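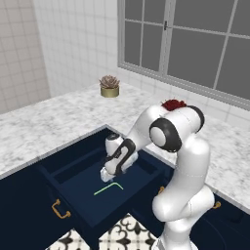 Most disagreements over demonstration data are disagreements over who should be doing the demonstrating, and they are usually settled by budget. I would like to argue that they should be settled by looking at the errors. My position is that for kitchen tasks with drawers and handles, a remote operator working in simulation should produce the bulk of the data, and hand-guided demonstrations on a physical arm should be kept for contact.

The case for hand guiding is well known. A person takes hold of the wrist, moves the arm through the task, and the joint encoders record the path. The person feels the handle catch and the drawer bind. Yaryna Chornovol, who ran the first collection at Daston, still holds that no remote interface carries enough of that feeling to matter, and for the last few millimeters before contact I agree with her.

The trouble is the rest of the path. When we reviewed 286 hand-guided drawer episodes in May, the approach phase depended on who was standing next to the arm. People push the elbow to wherever their own shoulder is comfortable. They choose an arm posture that leaves room for their body, and a policy trained on those episodes learns to leave room for a body that will not be there when it runs.

Remote control removes that bias and adds one of its own. The operator sees the arm from a fixed viewpoint and tends to choose motions that look right from there. In a corner layout this has consequences. With the upper arm raised in front of the flowers on the far counter, part of the bouquet is hidden, and an operator has to judge clearance to something only partly in view. The potted succulent back in the corner is in plain sight and gives no such difficulty. Operators at Kititz were given a second viewpoint for this reason. Radymyr Bondarchuk found that they consulted it on the first few attempts and then stopped.
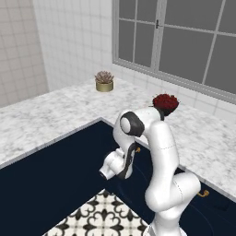 Start poses deserve more attention than they get. Many teams reset the arm to one configuration and begin every demonstration from it, which makes the recordings easy to compare and the policy brittle. I would ask operators to begin from wherever the last attempt ended, including awkward places such as the gripper hanging low over the dark cabinets on the left. The recovery is part of the task. A recording that begins with the fingers already lined up on the handle contains very little that a scripted motion could not supply.

The usual objection is that simulated contact is wrong. It is, and for a thin object lying flat in a drawer it can be badly wrong, as small changes in friction decide whether the fingers close on the object or push it along the panel. This is where I would spend the physical hours. Ivan Tkachuk's proposal at Antoniuk was 4 simulated sessions for each physical one, with the physical session limited to grasping and release. I would accept that ratio as a starting point and revise it when the failure logs say so.

What I would not accept is pooling both sources without a label. Hand-guided and remote recordings differ in speed and in where they pause. If the source is not stored with each episode, a later engineer has no means of separating a habit of the operator from a property of the task. The label costs one field. Two of the three data sets I was sent this year did not have it.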